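怎样给自己的飞行经历本做一次大扫除

适用对象：手里有一本纸质飞行经历本、至少换过一次航校或俱乐部、并且已经很久不敢翻到最后一页看合计的人。

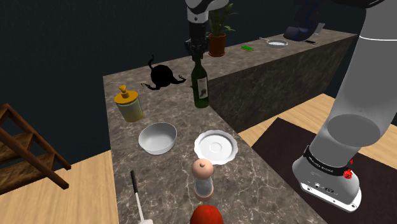 有位读者在上一版教程底下留言，说他照着做到第三步就停了，原因是他发现自己七年前把同一个下午的本场起落记了两遍，一遍用铅笔，一遍用圆珠笔，两遍的落地次数还不一样。他问该信哪一个。答案是都不信，去查俱乐部的放飞登记。这个问题问得好，所以这一版把查原始记录挪到了最前面。

先说清楚这篇教程管什么。它讲的是怎样把纸质经历本核对一遍，改掉错处，再搬进电子表格，让两边的合计对得上。它不讲怎样把时间算多。想把时间算多的人自有办法，他们通常也不看教程。各地对经历时间的定义有差别，签字、更正、保存年限的规矩也有差别，动笔之前请把你执照所属管理当局的现行规定找出来放在手边。文中凡与规定冲突之处，以规定为准，我的面子不要紧。

一、准备工作

需要的东西：经历本原件；一台能扫描的机器，手机也行；一支黑色不褪色的笔；一把直尺；一个能处理时间格式的表格软件；一整个晚上。别信"一个小时就够了"这种话，说这话的人大概只有一页记录。

动手以前把经历本从头到尾扫描一遍，封面、扉页、空白页、夹在里面的训练签注全都扫上。文件名按页码来，不要叫"新建文件夹里的新建文件"。扫完存两份，一份放电脑，一份放别处。这一步很无聊，很多人跳过去，然后在第四步把咖啡洒在转场训练那几页上。

我自己那本在德伦德索普（Drundthorpe）机场的候机棚里放过一个冬天，拿回来的时候中间十几页粘在一起，像千层饼。若遇到这种情况，别硬撕，先夹吸水纸，慢慢等，等的时候可以先整理后面的页。

二、把原始记录找齐

经历本是你自己写的，所以它是一份证词，还算不上证据。能佐证它的东西有这么几类：

飞机的技术记录本，记着每次飞行的起止时间和计时器读数。
俱乐部或航校的放飞登记。
训练大纲上教员签过字的课目单。
加油小票和落地费收据。
飞行计划和导航软件里存的轨迹。
手机相册。别笑，相册里的时间戳救过不少人。

向俱乐部要记录时，态度要好，要求要窄。"能不能把我所有的记录给我"会得到一个漫长的沉默。写清楚哪架飞机、哪个月份、要核对哪几次，对方往往当天就回。我给德布鲁因（De Bruijn）飞行学校写过一封很宽的信，过了两个月没有下文，改成一封很窄的，下午三点发出去，四点就收到了扫描件，附言只有一个字："喏。"

如果学校已经倒闭，先查它有没有把档案移交给接手的单位。仍然找不到，就在核对表上注明"无原始记录可查"，保留本上的原数，不要凭记忆去改。人对自己飞行时间的记忆有个特点，它只朝一个方向出错。

三、统一时间的写法

大部分合计错误都出在这里。经历本上常见两种写法，一种是小时加分钟，一种是小数小时。一小时三十分可以写成1:30，也可以写成1.5。麻烦在于有人会写1.30，写的人当时心里清楚，过了几年就不清楚了，加总的时候它就成了一点三小时，平白少掉十二分钟。

处理办法：

先翻一遍，给每一页标上它用的是哪种写法。换过学校的人，中途变过是常事。
凡是小数点后有两位的，一律停下来看原始记录。
决定一种写法，以后只用这一种。我用小时加分钟，换算少一道，错误少一道。
小数小时换算成分钟时乘以六十，别在脑子里算，尤其别在夜里十一点在脑子里算。

再看时区。本场飞行影响不大，跨时区转场就要命了，起飞用当地时间，落地用世界协调时，算出来的航段时间会让你显得像在开超音速飞机，或者像还没起飞就已经落地。全部改成协调时，在表头注明，从此不再争论。

还有一件事要查：你记的到底是哪一段时间。从飞机为起飞目的开始移动，到飞行结束停稳，这是一种；从离地到接地，这是另一种；飞机计时器的读数又是一种，而且不同飞机上的计时器由不同的东西触发，有的看滑油压力，有的看空速，有的看心情。你的管理当局认哪一种，规定里写得明白。如果前面几年全记成了另一种，别慌，回到第二步，用技术记录本逐条补。

四、逐页核对

拿直尺压住一行，对一行，过一行。不要跳着看。每页核对这些：

日期是否按顺序。补记的飞行常常插在错误的位置，这不算罪过，加注即可。
机型和注册号是否对得上。同一个注册号出现两种机型，必有一个是手滑。
起落次数是否合理。一次三十分钟的飞行里有十四次全停落地，不太像真的。
机长时间和带飞时间有没有在同一段里都记满。什么情况下允许同时记，查规定，别查论坛。
夜航时间有没有被当成另外一次飞行重复计入总时间。它是总时间里的一部分。
仪表时间是真实的还是模拟的，模拟机时间有没有混进飞机时间。
本页小计，加上页转来的数，是否等于转下页的数。

最后一条是重灾区。我在第32页把上页转来的数抄错了一位，后面的每一页都忠实地继承了这个错误，一直错到第56页本子用完，像一个家族的鼻子。所以在核对时每一页小计都要独立重算，绝不能从"看上去没问题"的那页开始算起。

五、更正的正确姿势

更正的目的是让后来看本子的人明白原来写了什么、现在是什么、谁改的、什么时候改的。做法很朴素：

用直尺在错误的数字上划一道横线，原数必须还能看清。
在旁边或备注栏写正确的数。
签上姓名缩写和更正日期。
备注栏写一句原因，例如"转页抄录错误，据技术记录本更正"。

不要用涂改液，不要用修正带，不要撕页，不要用同色的笔把3描成8。考试员看过的本子比你飞过的起落多，描过的8他隔着桌子就认得出来。教员签过字的条目不要自己改，联系教员，请他重新确认签名，联系不上就去问管理当局怎么办。

如果错误一路影响到后面几十页的累计，不必每一页都划得像斑马。许多地方接受在当前页加一条总更正，写明错误出在哪一页、差额是多少、更正后的累计是多少。你所在的地方接不接受，先发邮件问，把回信打印出来夹在本子里。

六、搬进表格

现在才轮到电脑。多数人的做法是先搬电脑再核对，于是得到了一份排版很漂亮的错误。

表头建议这样排：日期，机型，注册号，起飞地，降落地，开始时间，结束时间，总时间，机长时间，带飞时间，夜航，仪表，昼间落地，夜间落地，备注，纸本页码。最后一列千万别省，将来有人质疑某个数，你能在十秒内翻到原页。

总时间一列让表格自己用结束减开始算，旁边另设一列手抄纸本上的数，再设一列求差。差不为零的行标成红色。第一次看到整屏红色时请离开座位喝口水，通常只是跨午夜的航班没有处理，结束时间比开始时间小，补上一天就好。

累计超过二十四小时之后，有些表格软件会自作主张归零，显示的合计只剩零头。把单元格格式改成可以累计小时的那种，一般是给小时的代码加方括号。有人盯着这个归零的合计难过了一晚上，我就不说是谁了。

也可以直接用现成的电子经历本软件。我试过斯蒂尔泰奥（Stilteo）和卡维尔（Cavel）两款，前者导入顺手，导出像在求它；后者界面丑，可导出的表格很干净。选软件只看一条：能不能把所有数据完整导出成通用格式。今天好用的软件明天可能就没了，你的时间还得跟着你走。

导入以后随机抽40条，从纸本对到软件，再反过来从软件对到纸本。错一条，就把那一页全部重查。错三条以上，多半是列对错了位，整批删掉重导，别一条条补。

七、对总数

两边合计一致，恭喜。不一致，看差额。

差额恰好是某次飞行的时间，八成是漏了或重了一条。
差额能被九整除，去找被颠倒的相邻两位数。这招是会计那里偷来的，要先把所有数换成分钟再用。
差额是整十小时或整百小时，查转页。
差额很小又很怪，查小数和分钟的混写，回到第三步。

我最后对出来的总数是2467小时，比原来自以为的要少。少掉的那部分，当年在饭桌上讲过很多遍，感情很深，划掉的时候手还是稳的。

八、以后怎么记

落地当天记。停好飞机，系留完毕，趁还没开始吹牛先写。
每写满一页，当场小计，隔天再算一遍。
每个月导出一次电子版，存到两个地方。
换学校、换俱乐部之前，先把那边的记录要齐，走了以后再要，难度会上升。
经历本别和飞机放在一起。也别长期放在飞行包最外层的口袋里，那个口袋是给漏油的笔准备的。

常见的几个小疑问

纸本写满了，新本第一页怎么写？把旧本各栏累计抄到新本的首行，注明"承前本"，两本都签名。旧本留着，不要扔。

当乘客坐在右座摸了两下驾驶杆算不算？不算。

中断多年没飞，中间要不要留空？不用留，接着写下一行。近期经历是否满足载客要求是另一回事，上飞机以前单独查。

字太丑别人看不清怎么办？从下一行开始写慢一点，旧的不要重抄。重抄的本子过于整洁，反倒容易让人多问两句，万一真要重抄，原件也必须一起带上。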